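List: housekeeping-floor
Subject: Re: the gripper work and our hours
From: Ieva Laur

Hi Otis, hi everybody,

Sorry for the slow answer, I wanted to talk to Trinity first and then November got away from me (we had the boiler out at Gava and I was on the phone most of two days).

Otis Van Dusen wrote:
> I keep hearing that the folding at Zulla is going to be done by
> machine by spring and that some of us are already being paid to
> teach it. Is that so? I have 10 years in on the beds and I would
> like to hear it from a person and not from the break room. Also is
> it hard on the hands. Mine aren't what they were.

So, from a person. Yes, a few of us have been doing recording shifts for the Mohmand project. You hold one of the grippers, you do ordinary bed and linen work with it, towels and pillows mostly, and what you do gets saved so that a machine can be trained on it later. There is no robot on the floor at Zulla right now. There may be one in the laundry room for sheets and flat towels, and Witold has been told he'll get a date for it, but he hasn't gotten one yet and neither have I. I'm putting in a couple of views from the recording side so you can see what the work looks like from where the hands are.
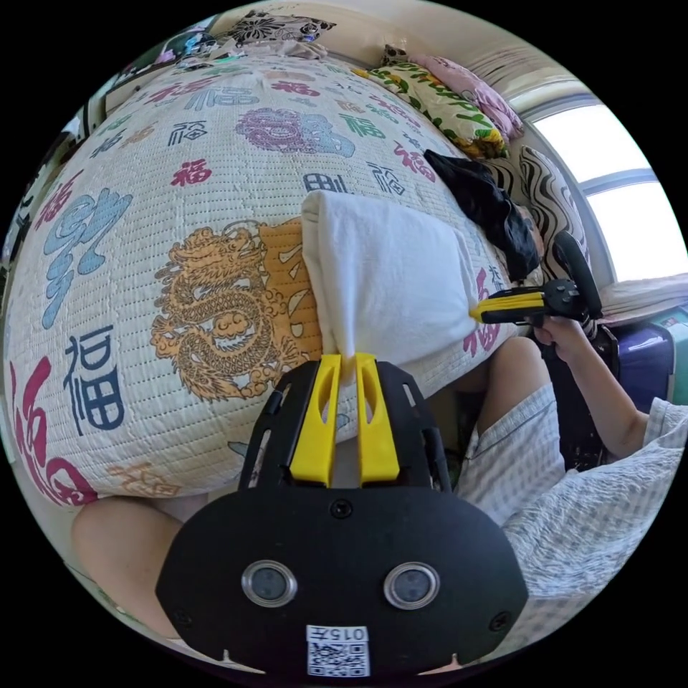 Folded white towel, one corner in the yellow fingers, second gripper at the right.

We work in pairs, and that took some getting used to! You know how you and I can turn a bed together without saying a word, because I can see from your shoulder where you're headed? With the grippers that all goes away for the first week or so. You have two yellow fingers to pinch with where you used to have a whole hand, and you can't feel the cloth at all, so you end up talking your partner through every corner like you're backing a truck into a garage. Dexter and I laughed a lot. We also got snippy a few times, I'll own up to that.

As for the hands, it depends on the person. The trigger got me in the base of the thumb, and I asked to stop after a morning of it and switch to checking clips, and that was fine, I was paid the same. Trinity says it bothers her less than wringing mops ever did. If you try it, please don't be brave. Take the breaks, and say so early if it hurts.

Pillows are their own story. A towel will sort of sit where you put it, but a pillow wants to roll away from you, and you need somebody at the far end or you'll chase it all over the bed.

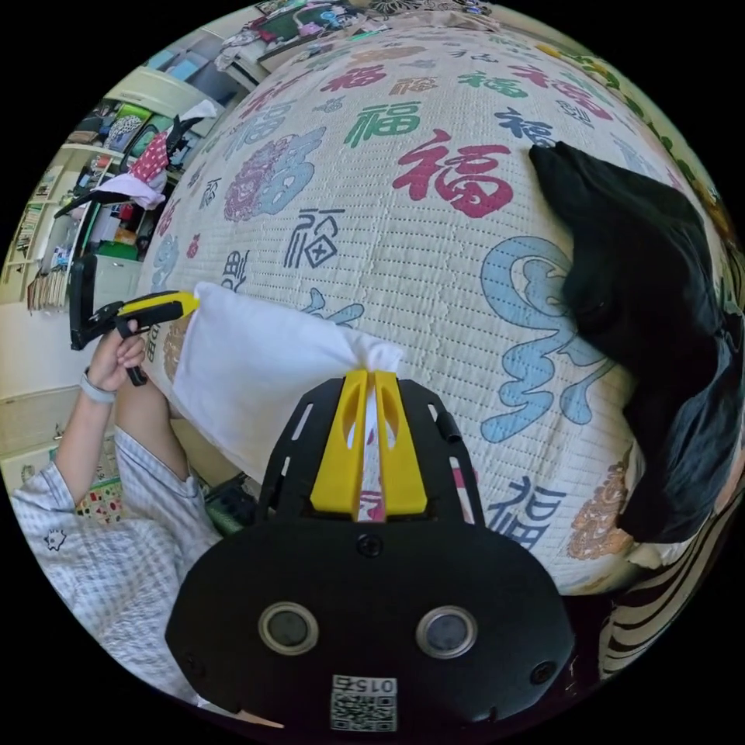
White pillow on the quilt, a gripper at each end.

Now the part I think you were really asking about. The recording shifts are on top of regular hours, they're voluntary, and they run 4 hours with a break in the middle. That much is in writing. What isn't in writing is what happens to the folding hours if the laundry room machine comes. Witold's word is that those hours move over to rooms and inspections and that no one drops below what they have now. I believe he means it, he's been straight with me for as long as I've known him, but I would still like it on paper and I told him so.

My own feeling goes back and forth. I wouldn't miss folding 400 hand towels in a basement. I would miss the talking we do down there, and I worry about the folks who asked for laundry because they can't do stairs anymore. Moving hours to rooms is no help to them. If that's you, write to me off list and I'll bring it up without names.

There's also the question of who gets to use the recordings. The form from Funier is long and I had to read it twice. Ask Trinity for a copy before you sign up, and take it home with you, please, don't sign it standing at the linen cart like I did.

Otis, come by before your shift if you'd like to hold one of the things and see how your hands feel about it. I'm in by 6:30 most mornings and there's coffee.

Warmly,
Ieva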